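What the folding table changes

Feb 20, 2023

I have worked in the back room of the Etembridge laundry for seven years, which is long enough to have been promised a lot of things. The steam press from Delorme was going to save our wrists. The new sorting software was going to end the Friday pileup. So when management brought us in last October to hear about Stameck, I sat near the door with my coffee and kept my coat on.

The pitch was that two robot arms would take over the small flat stuff - cloths, napkins, hand towels - and we would be "freed up" for the work that needs judgment. I asked what that work was. The answer was garments, stains and customers, in other words the things we already do between napkins.

What bothers me is that the napkins were the rest. You stand there folding, your hands know the way, and you talk to the person across from you. A good folder here does 120 cloths before the first break without thinking about it. Take that away and every minute of the shift is a hard one. I haven't seen that in anybody's spreadsheet.

There is also the new job of looking after the thing. Someone has to fill the basket, clear the table and call the supplier. It's on nobody's job description and it pays 18 cents an hour extra, and yes, I did ask if that was a typo.

I will say the setup is smaller than I expected. I had pictured something the size of a van. It's a white table with walls on three sides and an arm at each front corner, and the laundry comes in the same sort of basket we'd use ourselves.
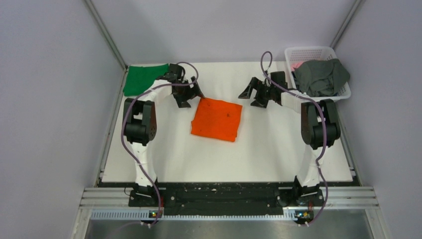 What I'd want in writing

Hours, first. We were told no cuts "at this time", and I've heard that phrase before. Then a real rate for whoever minds the arms, and a say in which shifts they run. The Wuline branch got theirs in a one-page letter, so it can be done. Our next meeting is after the spring linen contracts are signed, and I'm bringing my own copy of the minutes.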